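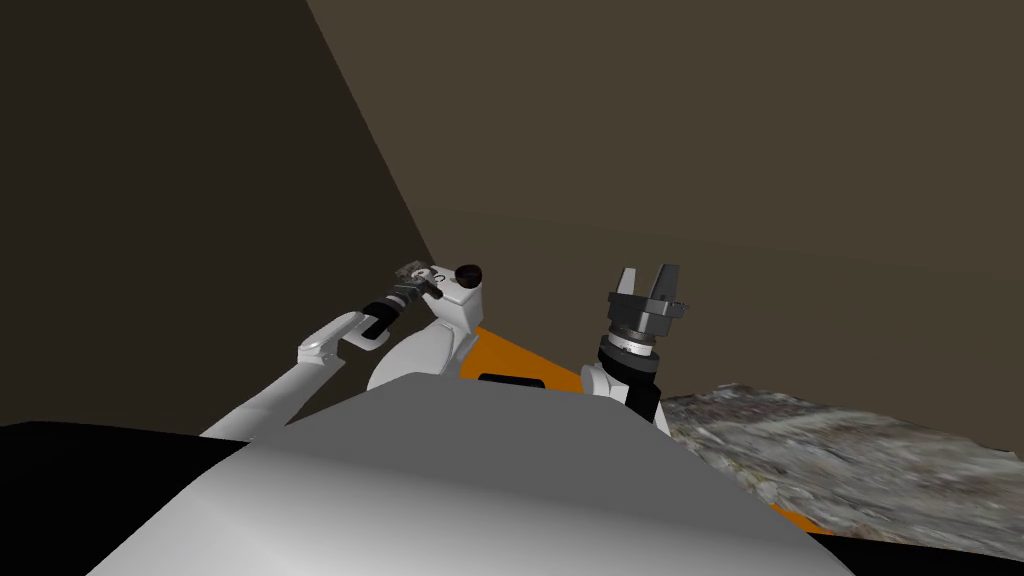

October 27, 2022

Glaze notebook, Andelham workshop. Grey glaze for the serving bowls, continued from the last pages.

Kiln opened this morning. The Nunda grey came out darker than the previous firing, and the insides of the bowls are more matt than the outsides. Same bucket, same clay, same cone. The only thing I changed on purpose was the dipping time. The thing I changed without meaning to was the water, which I topped up by eye after the bucket had sat with the lid half off.

Test tiles are on the board by the sink, marked on the back in iron oxide. Please leave them in order. The marks are faint on the darker ones and I can't tell some of them apart without the position on the board.

Firing details for the record: cone 8, oxidation, soak of 25 minutes at the top, then kiln off and left shut overnight. Lower shelf cones bent a bit further than the top shelf ones. This is the Hartley kiln, which has always run hotter low down, and the new element hasn't changed that. Bowls on the lower shelf are glossier and slightly bluer where the glaze is thick. Top shelf bowls are dry round the foot.

Dips:

- Short dip, one count: thin, clay shows through as warm brown at the rim, no pinholes.
- Medium dip, 3 counts: best of the lot. Even coverage, small break at the rim, slight sheen.
- Long dip, 8 counts: too thick. Crawled at the join between wall and foot, and one tile stuck to the shelf.

The count is my count out loud, so not exact. If anybody else dips, do a tile first and compare it with mine, as some of us count faster.

The stuck tile came off with a tap and left a scar in the kiln wash. I've ground it back and painted two thin coats over the patch. Shelf is leaning against the wall to dry. Don't put it in the kiln yet.

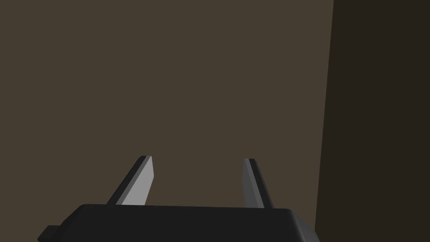 ## Clay

Still using the Hustent stoneware, the smooth one. The last delivery is softer than the one before and it throws well but slumps if you leave the bowls on a wide batt. I've gone back to drying them rim down once they'll take their own weight.

Shrinkage looks the same as before. I measured a bar out of each bag and they all agreed near enough that I won't change the throwing sizes. The gauge on the wheel stays where it is.

The bags at the back have been there since January and have gone stiff at the corners. Cut the corners off, put them in the reclaim and use the middles. I tried wedging the stiff parts in and got lumps which only showed up in trimming, by which time it was too late to do much.

Bisque was normal. A couple of bowls had a hairline at the foot. They've gone in the seconds crate for glaze testing and shouldn't be sold. I sounded all the others by tapping with a knuckle and they ring properly.

## Mixing the bucket again

Weighed and dried a sample of slop to find out how much water had gone. It was a good deal thicker than I'd written on the lid. Added water a jug at a time, stirring with the drill for a while in between, then sieved the whole lot. There was a hard layer at the bottom which took a long time to break up. I suspect that layer explains the dry patches on the top shelf, as what I was dipping into had lost some of its heavier material.

Things to do each time from now on:

1. Scrape the bottom of the bucket by hand before using the drill.
2. Sieve, even if it looks smooth.
3. Float the hydrometer and write the reading on the lid with the date.
4. Lid on properly afterwards.

I've ordered another sieve. The mesh on ours has a split near the edge, which I've patched with epoxy, and the patch takes up a fair bit of the surface.

Also wrote down the colourant weights again in the recipe book, on the page after the tenmoku. The old page has a glaze stain over the cobalt figure and I had been reading it from memory. My memory was right but that isn't a good way to go on.

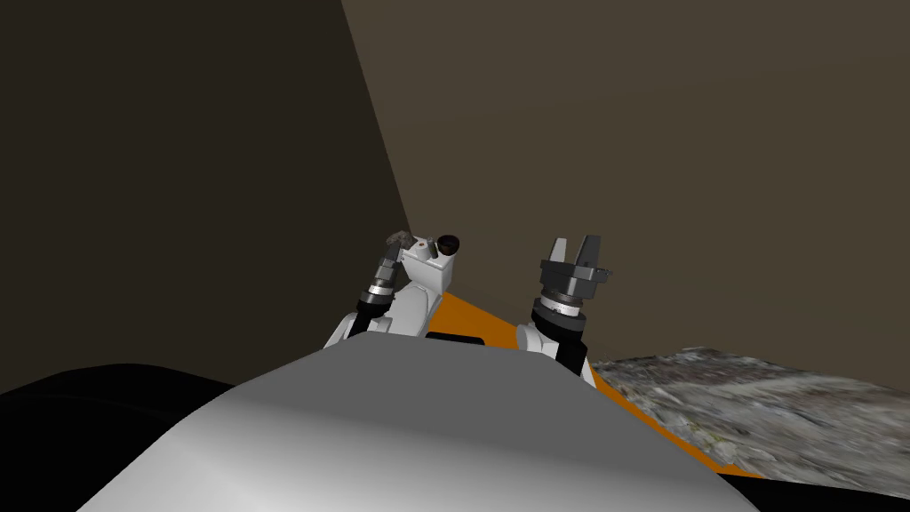
The matt and gloss difference on the bowls is mostly down to thickness and cooling, as far as I can make out. Where the glaze is thick and low in the kiln it melts further and shines, and where it's thin it stays dull and the colour goes flat. I had been trying to get rid of this, but I now think a slow change across the pot would suit the bigger shapes. The big rounded shell in the render has it: flat medium grey on the upper section, then a soft diagonal band, then a lighter, glossy-looking grey going almost white towards the lower left. On a bowl I could get near that by dipping the whole thing short, letting it firm up, and then dipping again at a slant so that the second coat ends in an angled line. The line will be hard unless it's sponged back before it dries.

Tried the slanted second dip on some seconds this afternoon. Getting an even angle is harder than it sounds. The tongs leave a mark, and holding the foot with fingertips means only the smaller bowls are practical. For the big ones I'll pour instead, with the bowl propped on two sticks across the catch basin, and turn it as the glaze runs. Poured one to see. It ran faster than expected and I lost the edge on one side, so I washed it off and it's drying on the rack.

Sponging back: damp sponge, hardly any pressure, wiping along the line and never across it. Across it, you drag glaze onto the single-coat area and get a smear which fires darker. I have one tile which shows this well and have put it on the windowsill as a reminder.

Wax on the feet needs redoing before the next load. The wax pot had bits in it. I've strained it through an old stocking and thinned it with water, and it brushes on better now.

## Next firing

Plan is to pack lower shelf with the slant-dipped bowls and top shelf with plain medium-dip ones. The kiln will take up to 30 of the small bowls if they're staggered, fewer with the large ones in. Cones on every shelf, at the front where I can see them through the spy hole, and a second set at the back for checking afterwards.

I want to slow the cooling this time and hold it for a while on the way down. The controller will do it, but the program has to be typed in from scratch as the saved one was overwritten. I've pencilled the segments on the inside of the cupboard door. Check them against the book before pressing start.

If the slow cooling makes everything matt, including the thick parts, I'll go back to switching off and leaving it shut.
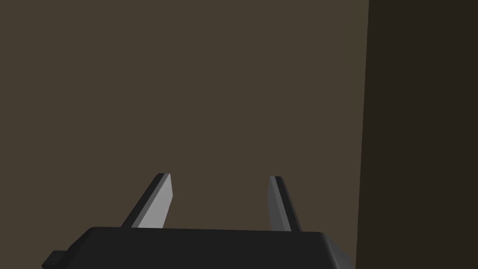
Can the dark bowls from this morning be refired?

Most of them can, provided they're dusted, warmed on top of the kiln and given a thin coat only where they're dry. Leave out any with a crawl at the foot, as the bare patch usually gets wider the second time. They want to go on the top shelf with a good gap round them, and the feet must be wiped clean first.

I've set aside the ones worth doing on the lower rack. The crawled ones can be used for holding brushes.

## Odds and ends

Extractor over the glaze bench is rattling again. Tightened the cover and it stopped, then started again after lunch. It still pulls air but the noise is getting worse, so I'll take the cover off and look at the bearing.

Dust masks are down to the last box.

Washed the floor at the end of the day and emptied the sink trap, which was nearly full. The sludge went into the bucket for firing off with the next bisque.

Left on the wheel: a bowl for trimming, wrapped in plastic. Needs doing tomorrow morning or it'll be too dry.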